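Chapter 7
Screws, Brackets and Hinges

Leire Aguirre and Belmiro Louro

A drawer front comes off in your hand. A shelf starts to lean. The door under the sink drags on the floor of the cabinet. Most repairs in a home workshop begin at a joint, where one part is held to another or turns against it. The parts themselves are often still sound.

In Chapter 6 you worked with glue, which is meant to stay put. This chapter covers joints that can be taken apart again. A screw pulls two pieces together. A bracket gives the screw something firm to pull against, and it spreads the load over a wider area. A hinge holds two pieces together and lets one of them swing.

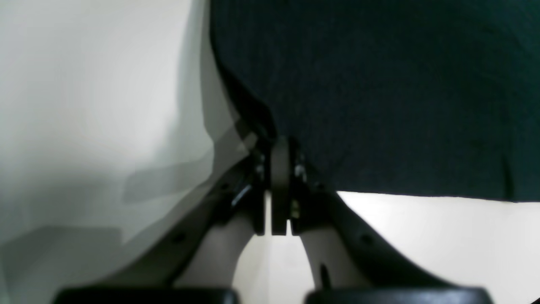

Figure 7.1 Small hardware on two black brackets, one on each side of a dark gray hinge block.

Before you loosen anything, look at the heads. Silver and brass-colored fasteners may sit close together on the same part, and they may differ in length or thread. Lay them out on a sheet of paper in the order they come out, and draw a line around each one. Many beginners skip this step and end up with a long screw in a short hole.

Next, check how the part moves. Work the hinge slowly by hand through its full swing. If it binds, mark the place with a pencil.

For the exercises you will need 2 screwdrivers, a pencil, paper and an old cabinet door with its hinges still attached. The full tool list is on page 311.

7.1 Reading a Screw Head

The shape of the recess tells you which driver to pick up. Its size matters just as much.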